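Search the guides Type a word or part number Go

Dreltuden Tabletop Tidying Game: Setup Guide
Section 3: Getting the table ready and playing the first rounds

By now you should have everything out of its bag and checked against the packing list in Section 2. If something is missing, please stop and write to Lasell before going any further, and we'll send it along. Otherwise put the kettle on, find yourself a comfortable chair, and read this section all the way through once before you lay anything out. It takes a few minutes and it will save you getting up and down later with a book in your hand.

The basic game is a very small one. There's a bowl, there's a soft toy, there's a green block, and the player's job is to get things tidied into the bowl in whatever order you agree on. Children love it, and so do plenty of grown-ups who sit down meaning to play one round to be polite and are still there when supper is ready.

3.1 Choosing and clearing the table

1. Pick a plain table with a flat top. White or some other pale color is best, and a matte finish is easier on the eyes than a shiny one, especially in the late afternoon when the sun comes in low.

2. Move the mail, the fruit, the car keys and whatever else has gathered there. You want a clear playing area at least 38 inches across. We know that sounds like a lot for three little things, but elbows take up more room than you'd think!

3. Wipe the top down and dry it well.

Note: If your table is dark or has a busy grain, lay a plain white cloth or a large sheet of paper over the playing area. A few creases won't do any harm. Do smooth out any ridge big enough to tip the bowl.

4. Set the bowl down first, right way up, toward the back of the playing area. A round bowl with a wide mouth is the one you want. Gray or white will do equally well, and if the one in your kit has gone missing, a cereal bowl from the cupboard makes a perfectly good stand-in.

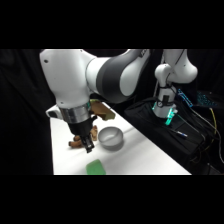
5. Give the bowl a gentle push with one finger. It should slide a little and stay upright. If it rocks, turn it a quarter turn and try again, and if it still rocks, check underneath for a crumb (we have lost whole mornings to a single crumb in our own test kitchen at Idcombe).

Caution: Please don't use glass. Sooner or later somebody gets excited and sweeps the bowl off the table, and you'll be glad it was something that bounces, or at least something you weren't fond of.

3.2 Placing the toy and the block

6. Lay the soft toy on its side to the left of the bowl. It doesn't need to be neat. Legs may point any way they please, and a toy that looks as if it has just flopped over after a long day is exactly right.

7. Put the green block nearer to the front edge, where a seated player can reach it without stretching. Leave a gap between the block and the toy that you could fit two fingers through.

8. Sit in the player's chair and look at the layout from there. You should be able to see into the bowl. If the toy is blocking your view, shift the toy and leave the bowl alone, or you'll find yourself chasing the whole arrangement around the table the way we used to.

Note: Replacement blocks are sold singly as part 389. Any soft block of a similar size can be used in the meantime. Aerts, who supply our cloth bags, also sell a drawstring pouch that holds the toy and the block together between games, and it's a nice thing to have if you travel. 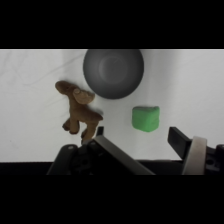 One reader wrote in to ask whether the toy really has to go in the bowl at all, as hers was a good deal bigger than the bowl and kept sliding out headfirst, to the great delight of her grandson and nobody else at the table. It's a fair question, and we've had it more than once. In the big-toy version the toy only has to be resting against the bowl or draped over the rim when the round ends, and the block still goes inside. She tells us they now play it that way every time and wouldn't go back.

3.3 Playing a first round

9. Agree on the order out loud before you start. For a first round we suggest the block and then the toy.

10. Move one thing at a time, using one hand. The other hand can rest in your lap or hold your coffee.

11. Let go of each thing gently. If the block lands outside the bowl, leave it where it fell and take the next turn from there.

12. When everything is where it should be, the round is over and the other player lays the table out again. Swap sides of the bowl if you like: the toy can stay at the left with its legs pointing away, and the block can come right up toward the front edge for younger players with shorter arms. 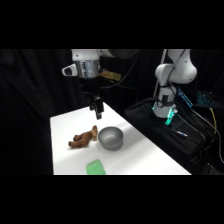
13. Play three or four rounds before you add anything new. The extra cards on page 16 are great fun, but they make a lot more sense once both players know the plain game by heart.

3.4 Putting it all away

Shake out the cloth, wipe the bowl, and check the toy for crumbs in the creases. The toy can be sponged clean with cool water and a drop of dish soap, then left to dry flat overnight. Please keep the block away from radiators and sunny windowsills. The bowl can go back in the cupboard with its friends if you've borrowed it from there, but do remember where you put it.

Next: Section 4, Games for three or more players

Shared more than 485 times | Comments

Lasell Games, Customer Help | Contact us | Copyright Lasell. All rights reserved. | Back to top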